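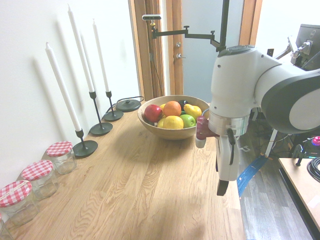 Short-stay kitchen and dining check, Willora units, 30/06/2026

Smoke alarm – pass. Test button works. The sticker says January and I'd like to know who wrote it.

Candles – query. Tapers are allowed under the house rules, near a wall or otherwise. I'd keep 300 mm clear at the sides and never light one that leans.

Jars – pass, if clean. "Sterilised" on a cleaning sheet proves nothing to me.

Bench height – 910 mm, as the plan claims. For once.

Range hood – fail. Filter greasy. Molard call it self-cleaning.

Fire blanket – fail. Kept behind the stove, where you'd have to reach over the flames.

Recheck in 24 days.

We use cookies to improve your visit. Accept | Manage

Comments (2)

pathak_lets: Our hood filter was the same colour after almost 200 nights. Self-cleaning my foot.

gumnut: Is the blanket a fail if it's on the side wall?

Related
Balcony rail checklist
Arketti heaters: are the timers any good?
Hot water tempering valves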